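Ticket: Left arm lags behind leader during two-arm folding demos
Project: Lanura teleop cell 2
Opened by: Yogesh Nishad
Assigned to: Lina Atallah
Status: Resolved
Priority: Medium

Yogesh Nishad, Thursday 9:40 am
Hi Lina! First off, the new leader handles are a joy. I got Ibrahim recording usable demos before his coffee was cold, and he'd never driven a two-arm setup in his life.

Now the problem. When I drive both arms at once, the left follower trails my hand. It's small at first and then it gets worse, and by the end of a long episode I'm closing the left gripper on air because the arm hasn't arrived yet. The right one tracks beautifully. Driving the left arm alone is fine too, which is what makes this so odd.

What I've tried:
- restarted the teleop node, no change
- swapped the left and right leader handles, lag stays with the left follower
- re-homed both arms
- moved slower (helps a bit, but then the demos look like they were filmed underwater)

We're supposed to hand 200 clean episodes to the Tirnberg training run, so I'd love to get this sorted!

Lina Atallah, 10:15 am
Great write-up, and the handle swap saves us a lot of guessing. Can you attach a still of the cell with both grippers near the cloth item, plus the log from one bad episode? Please leave the props where they are so I know which layout you're running.

Yogesh Nishad, 10:32 am
Log attached (episode 12, a really bad one). Still is below.
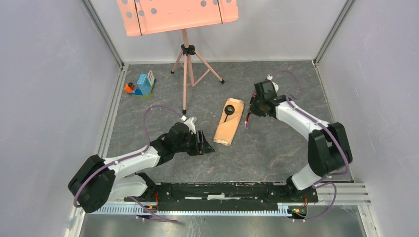 Cell 2, overhead view, both grippers by the tan item.

Start position for the left is at the lower end of the cloth, and the right comes down by the black disc. The task I'm teaching is: right gripper moves the disc off, left pinches the near end, then both fold. It's a lovely little task when both arms show up for it.

Lina Atallah, 11:20 am
Found something fun in the log. Commands for the left arm are going out on time, but they're piling up in the receive queue. The oldest command waiting at the end of the episode is 396 ms old. The right arm's queue never builds up at all.

So the follower is obediently doing everything you asked, just late. Two things to check:

1. In the cell config, what is the command rate for each arm? Both should read 200.
2. Is queue mode set to "latest" or "all"? For teleop we want "latest" so old commands get dropped.

I can also see that the left arm's purple cable makes a pretty wide loop over the floor. I doubt it has anything to do with a queue problem, but keep an eye on it when you fold toward that side. A snagged cable in a demo is a bad thing to teach a policy.

Yogesh Nishad, 11:48 am
Rate is 200 for both. Queue mode is "latest" on the right and "all" on the left!! I bet that came over from the replay config. Ashok was playing back recorded episodes on the left arm last week, and for replay you do want every command.

Changing it now.

Ashok Kanaujia, 11:55 am
Guilty! I copied the replay block in and only put half of it back. Sorry, Yogesh. I've got replay in its own file now.

Yogesh Nishad, 1:10 pm
WOW. Night and day. Left arm sticks to my hand like it's glued on. I ran the full task several times at normal speed and the fold closes with both grippers arriving together. Ibrahim tried it as well and wants to do the whole afternoon session.

One question: do I need to throw out the episodes from this morning?

Lina Atallah, 1:25 pm
Love it! On the old episodes: we record the follower's measured joint positions as well as the leader's commands. If you train on leader commands, leave them out, the timing on the left is wrong. If Markos is training on measured positions, he may be able to use the early part of each one. I'd ask him before deleting anything.

Markos Vasilakis, 2:05 pm
Training on leader commands for this one, so please drop them. Move them to the "rejected" folder though, I'd like to use a few to test our lag checker.

Yogesh Nishad, 2:12 pm
Moved. Recording again already. Thank you all, this was a great one to chase!

Lina Atallah, 2:30 pm
Closing with fix: queue mode on left follower changed from "all" to "latest". I've opened a separate request for a startup warning when the two arms have different queue modes.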